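Low Water on the Vuseck

The bass fishing on the upper Vuseck gets really good in August, right when most people put their rods away. The river drops, the gravel bars come up, and every smallmouth between the Metenley bridge and the old mill pool crowds into whatever shade and current it can find. I look forward to it all year!

You need to be wading by first light. I park at the Hattar landing, walk upstream in the dark and start with a small popper along the ledges, where the water runs 2 feet deep over broken rock. Let it sit until the rings are gone. Then let it sit some more -- the big ones like to look first. 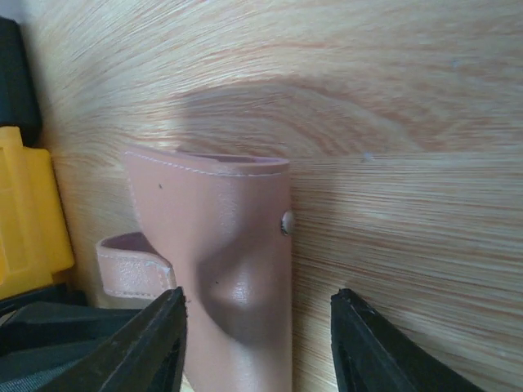 By nine the sun is on the water and the fish slide down into the slots. That's when I switch to a crayfish pattern on a 4-pound tippet, cast up and across, and let it tumble. Last August the river was 78 degrees by noon, so I quit early and went for pie in Metenley. Warm fish tire fast, and they deserve a quick release and a rest.

My best morning gave me four bass over 16 inches, all from one slot no longer than a canoe. The last took me clear around a boulder and down into the next pool, and I was laughing out loud the whole way. I've already picked out the next slot down -- it has a fallen sycamore across the top and a lovely dark seam below it.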